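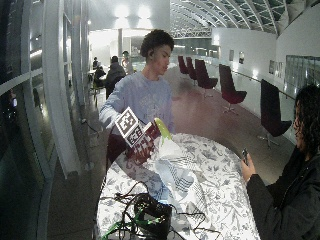
*Fig. 4. Oval table, floral cloth, still life pile. Hall, Tuesday.*

**Drawing objects wk 4, notes (S. Tomar)**

- cloth first. Leaves + vines are gray and dark blue, keep them LIGHT or they eat everything on top
- white heap in the middle = hardest bit. Squint. Find 3 values max, then the folds
- yellow-green curved thing w/ pointed tip: one line, no sketchy hairs
- checker cube on the dark red box. Get the tilt of the top face before any squares!! squares shrink as they go back
- cables last, thin black loops, follow the curve of teh table

Far end of an oval is rounder than you think. Check with pencil at arms length.

Timing: 35 min for the whole pile, then swap sides. Phone refs ok, but draw from the table first.

Homework: same pile idea at home, diffrent cloth. Hand in to Pichit Tanasarn, Likik room, before class.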